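Projects > Varma > pakska-cords > README

Files Issues Wiki Releases

Print this page | E-mail this page

# pakska-cords

Teleop demos from the two-arm bench I've been putting together at Vakport, our shared workshop.

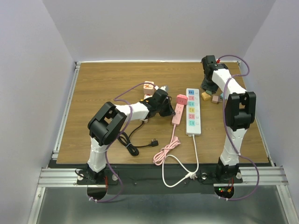 *Both arms over the table, with the white and pink power strips between them.*

## What's in it

500 episodes so far, and I'm aiming for 2,000 (ha, we'll see!). Most run under 60 seconds. The jobs are all household cord stuff: plugs, power strips, little bundles of cable, plus some boxes and blocks to keep things messy.

## The build

The arms bolt to one black beam along the front edge of the table. I went with plain gray walls on three sides so the background stays boring. The purple cables took me way longer than the arms did – leave plenty of slack at the elbow, then zip tie at the base. My first try was too tight and I popped a connector in the middle of a run.

## Using it

 stutberg pull pakska-cords
 stutberg play --episode 12

## Known problems

- Left gripper timestamps drift a bit in the October batch.
- Soft cords are hard! Expect failed grasps, I left them all in and tagged them `miss`.
- No depth yet.

Bugs go in Issues. I'm usually at the bench Wednesday evenings if you want to try driving it.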